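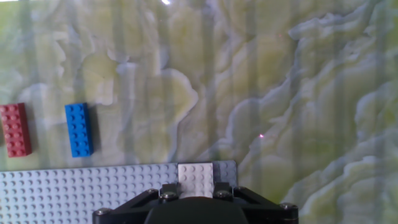 ## Corndale table cover, green marble

Printed to look like onyx, priced to look like a tablecloth. The swirls are pale green, cream and gray, and they will make a folding table seem far richer than it is — until somebody leans on it.

Cut to order, up to 125 inches long. Trim it with kitchen scissors and a steady hand, or borrow Bronisława Wieczorek's, as most of our customers seem to want to.

- Wipes down with dish soap
- 2 inches of spare on every side
- Ships rolled, never folded
- Not for hot pans, whatever the pattern suggests

Good under homework, card games and LEGO. A red or blue brick shows up nicely against the green. A pale gray one may hide in the swirls until your bare foot locates it.

Orders in by noon Saturday go out with the next Rorkmont delivery.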